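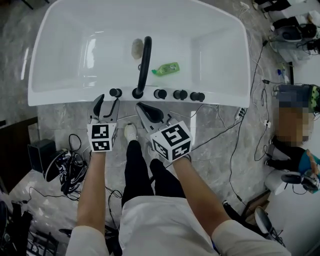 White tub, black fittings, with a sponge or bath puff and a green bottle inside.

How to clean a white tub with black faucets (without buying six products)

I've read a lot of advice on black bathroom fittings, and most of it ends with a link to a special spray. I remain unconvinced. A white tub with a black spout and a row of black knobs needs less than the labels claim, and the wrong bottle can do real harm to the dark finish.

What you need

A soft sponge, two cloths, mild dish soap and a bucket that holds 1000 ml of water or more. I tried the Mindix black-tap polish for a month. It smelled nice. I couldn't tell the treated knobs from the others.

Step 1. Clear the tub

Take out everything, including whatever has been lying on the bottom for a week. Bottles left on their sides tend to leak at the cap and leave a ring, and you'll be scrubbing that ring later.

Step 2. Do the black parts first

One drop of soap in warm water, on a cloth. Wipe the knobs, then go around the base of each one, where the gray crust collects. Follow the spout up and over to the tip. Skip vinegar unless the maker of your faucet says it's fine – plenty of them say it isn't, in very small print. No scouring pads, whatever the package promises about "gentle" ones.

Dry each part as you go. Most of what people call staining on black taps is plain water left to evaporate.

Step 3. Wash the basin

Start high on the walls and work down to the drain. Long strokes, light pressure. A glossy surface hides soap film when you look straight down, so crouch and check it against the light. The Durnley guide tells you to leave foam on for 34 minutes. I have left it for 2 and got the same result.

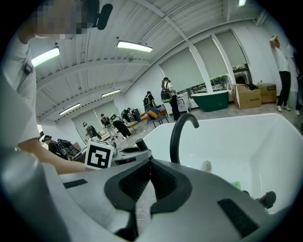 Should I wipe a gooseneck spout from the top or from underneath?
Start underneath. Drips gather on the lower side of the curve and at the tip, and that's where the chalky spots form. Finish along the top with a dry cloth.

Step 4. Rinse and dry

Rinse with plain water and run a dry cloth around the rim, especially behind the knobs. Tub waxes exist. I wouldn't – they make the bottom slippery.

Comments (3)

pomau_reader: The drying tip is the only one that ever worked for me.

tubsceptic36: Two minutes of foam? Maybe with soft water. Ours would laugh at that.

K: What about the drain ring, same soap?

Related
How to get limescale off a shower head
Do bath sponges need replacing?
Review: the Þórarinsdóttir cotton bath cloth

We use cookies to remember your settings. Accept | Manage choices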